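Progress note, Ketelstead worktop cleaning and wear study
To: Pellow grants office
2019-03-14

Quick one, full figures come with the next claim.

Spent so far: 172 on cloths, cleaner and sample pots. Grant was 1000, so well inside it. Nothing owed to Matsuda for the tops, they invoiced in November and thats closed.

Peach marble-pattern top is in the bay and in use. Side walls and back wall up, metal rails down both edges. Dark cloths only from now on, the white ones shed lint we couldn't tell from dust.
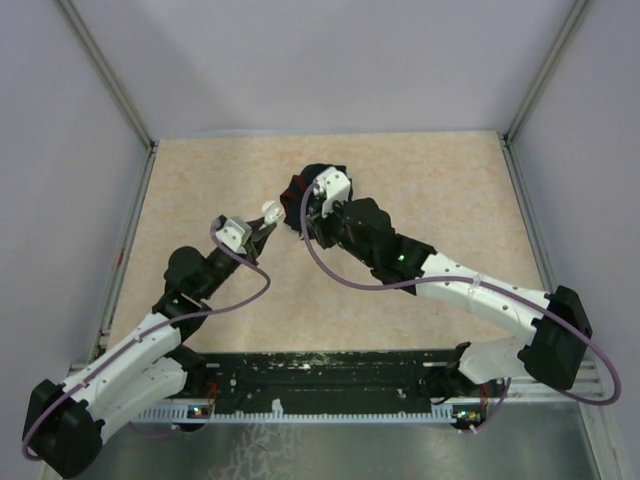 Dark cloth over the peach top, Ketelstead bay.

Wiping routine is written up. Three passes per session, cloth folded fresh each time. Target is up to 1000 passes on this top before we swap it for the Plurkeritz one. Behind on that, lost most of a week to a late delivery of cleaner.

Main problem is grit. Pale crumbs and fine specks show badly against the tan patches if you get close, and dark pinpoints are worse, hard to say what is dirt and what is pattern.
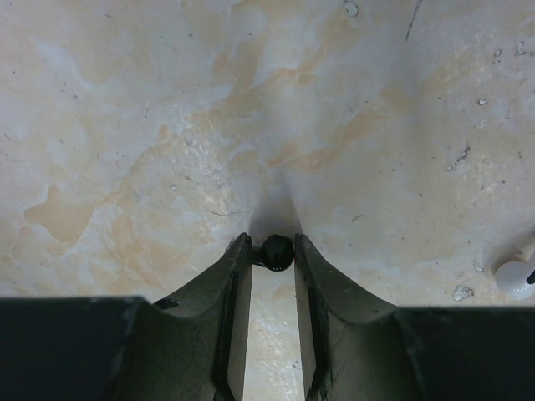 So we are changing the check. Old sheet just said clean / not clean, useless. New sheet splits it into loose bits, marks that stay after wiping, and pattern. Anything that looks like a scratch gets its own line and a second look under the lamp. Trial of the sheet starts with the next batch of sessions.

Still to do: reorder cloths, get the Plurkeritz top measured, finish the gloss readings (half done). No change to end date requested at this point. Will flag it early if taht slips.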